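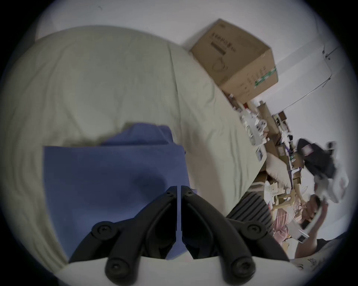 Hand-held gripper over a folded blue-violet cloth on a bed, jaws nearly together.

Ploler Hand-Held Two-Jaw Gripper
Sold by Trerlow Equipment
Item 169
Price: $879 each, jaws fitted
Ships from our own shelf, usually within a week

What you get
One black two-jaw gripper on a light gray base, one spare pair of jaws, a bag of pivot screws, a hex key and a printed setup sheet. No camera, no mount for one, no software and no carrying case. The maker's own listing says "ready to record," which we would have worded differently. You can hold it and squeeze it on the first day. Recording anything useful takes more parts and more money, and we would like you to know that before you order.

Who buys it
Mostly small labs and start-ups that want people to do household jobs with a gripper in hand, so that a robot arm can be trained on the results later. Folding, sorting, putting things away, making beds. If you already own an arm and only want something to bolt on the end of it, look at the Dastden fixed gripper instead. This one has no motor.

Does it do laundry?
We get this question more than any other. A person holding it can pinch the edge of a towel and lift it, fold it over, and let go. That tells you what the person can do. It says very little about what your arm will do with the same jaws six months from now, and we don't publish a success rate for cloth because we haven't seen one we believe. Thick folded stacks are harder than single layers. Thin sheets on a soft mattress are harder still, as the tips push the bedding down before they catch anything.

If bedding and clothes are most of your work, borrow a unit before you buy a set. Our loan is two weeks, you pay shipping both ways, and the fee comes off the price if you keep it.

What it really costs
A single gripper is the small part of the bill. For each person collecting, plan on the following.

Gripper: $879
Camera, mount and cable: not sold here, price your own
Spare jaws and screws for a year of steady use: $169
Setup and first calibration, if you want us to do it: $400 per order, however many units

Then there is the time. You will be paying people to work in real rooms, and real rooms are slow. Someone has to find the homes, agree on what can be filmed, put things back, and look through the recordings afterward. The quotes we see from collection contractors tend to leave that last job out. Ask where it is. If they say it's automatic, ask to see the rejects.

We also suggest you hold off on a large order. A customer at Ruiz-Ortega asked us for 20 units in April and we talked them down to four. They may well come back for the rest, and we'd be happy to sell them, but four was enough to find out whether their task list made any sense.

Known complaints
Jaw pivots loosen. Check every screw at the start of a session and again at lunch. Thread locker helps, but use the weak kind or you won't get the jaws off again.

It gets heavy. Not in the first ten minutes, but by mid-afternoon people start resting an elbow on whatever is near, and the motions change. Shorter shifts cost more per hour and give you cleaner recordings. We think that's a fair trade - your budget may say otherwise.

The hand opening is one size. Large hands manage. Small hands have trouble keeping the jaws shut for long. There is no small version, and the maker has been promising one for two catalogs.

Loose threads catch in the linkage. Open the jaws fully and pull them out with tweezers. Don't cut toward the pivot.

Compared with the older model
Trerlow sold the previous Ploler for three years. The newer one opens more smoothly and the tips line up better out of the box. We can't see much else to get excited about. If you own the older one and it still closes square, keep it and spend the money on recording time. Jaws do not swap between the two.

Returns
Unused units, 30 days. Used units we take back only for faults in the base or linkage. Worn jaws are not a fault. Loan units should come back with all screws in the bag, please, including the ones you didn't need.

Ordering
Write to the parts desk with the item number and how many people will be using the grippers. We answer on weekdays, slower on Tuesday when stock comes in. Price breaks start at ten units, and we will still ask why you want ten.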